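Home » Days Out » Open day at Hopkin, Gestodville

I'd been meaning to go to the Hopkin open day for ages, and this October I finally got myself on the list! Tegwen came with me (she was mostly after the free coffee) and we arrived just after 9, which got us into the first tour with Eleri Landeg, who has worked there for 20 years and walks very fast.

We did the showroom first, then upstairs to the rooms where the staff meet and tinker. I'm a bit furniture mad at the moment, as we need a new kitchen table, so I lagged behind looking at the tables and chairs while everybody else went on to the window end.

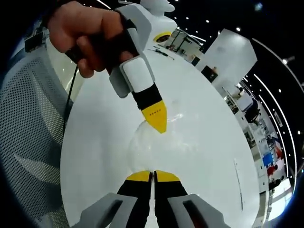
Glossy white round table, with a grey mesh chair beside it.

I do love a round table – no corners to catch your hip on! The shine is gorgeous but it does bounce the light back at you, so I'm not sure about it for our kitchen, where the lamp hangs quite low. Tegwen says matt or nothing.

After that it was soup in the canteen and a wander round the yard with Hefin Nicholas. We missed the Cosivent talk completely (my fault, I was still going on about chairs) and caught the 40 bus home.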